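News from the front room

Dear members and friends of Grarono,

Many of you asked me in the last weeks what is happening with our front room, so I use this issue to tell it in order. As you know, we moved our welcome point to the new building in November, and for a long time the room was only a place to walk through. People came in, looked left and right, and went down the corridor to find somebody. Now we have finally a desk, and we have begun to put the other things where they should stay.

The desk was the longest discussion. Leopoldo Ochoa wanted a straight one, easy to clean and easy to push against the wall. I was for the curved one, and in the end the curved one won by a small difference in the vote. It cost us 370 dollars second-hand from an office that was closing, and the price included the transport. The top is long enough that two persons can work side by side without touching elbows, and there is still a place for the visitor to put down a paper and sign. I like very much the round pedestal at one end, with the thin gold band. Leopoldo says it looks like a hotel. I take this as a compliment.
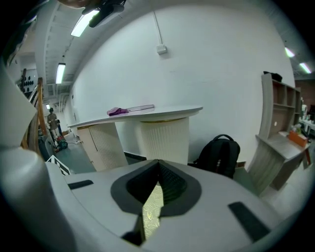
The curved desk in the front room, with the gray shelves on the right.

Some things are still not decided. The desktop should stay free for visitors, with only the sign-in book and one pen. I write it in a friendly way, but please do not leave cloths, panels or other materials on it when you go home. If you find something that is not yours, bring it to the shelves and we will look for the owner there. Bags can stand on the floor by the wall – please leave enough space to walk behind the desk.

The shelving unit came to us from Plerkik when they made their own office smaller. It has the wood-grain look and its own work surface, so we will use it as the second desk on busy days. The open cubbies are for the groups. Each group gets one, and Shih-chieh Lai will make the labels. If your group did not yet tell him its name in the correct spelling, please do it before the next meeting. Last time we printed 94 membership cards with one letter missing, and I would not like to repeat this experience.

About the wall I received three suggestions: a large map, photographs from our trips, or to leave it white. My opinion is that it should stay white for the moment. The projector hangs from the ceiling already, and a free wall may be useful for the film evenings which the Dulus group wants to organize. But I do not insist. You can write your wish on the list at the welcome point.

We look also for a comfortable chair for the person at the desk. The old one is too low for this top, and after one hour the shoulders are complaining. If you have a chair at home that you do not need, height adjustable and with wheels, please speak with Leopoldo.

The welcome point is open from 10 to 3. Come in and say hello.

2023-06-09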